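Chapter 4
Bags, Pouches and Their Closures

Before you read

Open the bag that you carry every day and look at how it closes. Is there a zipper, a button, a cord, or nothing at all? Most people answer this question without thinking, but the closure decides how we pack a bag and how quickly we find something in it again. In this chapter we study small bags made of fabric, and we begin with the part that our hands know best.

A zipper has three main parts: the teeth, the slider and the tape. The tape is the narrow band of cloth that holds the teeth, and it is sewn to the body of the bag. Many makers choose a tape in a paler color than the fabric. The eye then finds the edge of the opening at once, also when the light is weak.
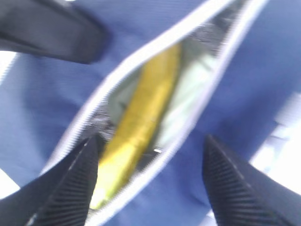

When a zipper is set into soft cloth, the opening does not keep one width. It is wide in the middle and becomes narrow at both ends. For this reason a long object should go in along the line of the zipper, and it should come out in the same way. If we pull it across the opening, it presses on the teeth, and after many months the teeth begin to separate. Students often blame the slider for this damage - usually the slider is innocent.

The lining also deserves attention. A pale lining makes the contents easier to see, but it shows every mark of ink. A dark lining hides the marks and, sadly, also the small coins.

4.1 Bags that stand

A pouch lies down, while a tote is expected to stand. To stand well, a soft bag needs a base that rests flat and sides with enough body to hold themselves up. The handles should be soft enough to fall to the side when no hand is holding them. Trim and handles in the same color give the bag a finished look with very little extra work.

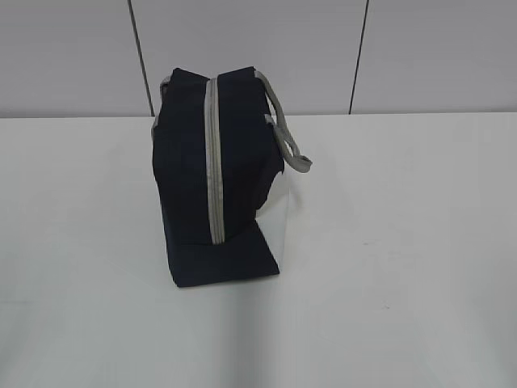 Chapter text by Dalva Guerra
Exercises by Valdir Cavalcanti

Look at a standing bag from its narrow end before you draw it. From here you can judge if the two sides are equal in height, and how far the fabric bulges. Make your first drawing with only the outline and the line of the trim. Add the folds later, in Section 4.2, where we will measure the base and cut the paper pattern.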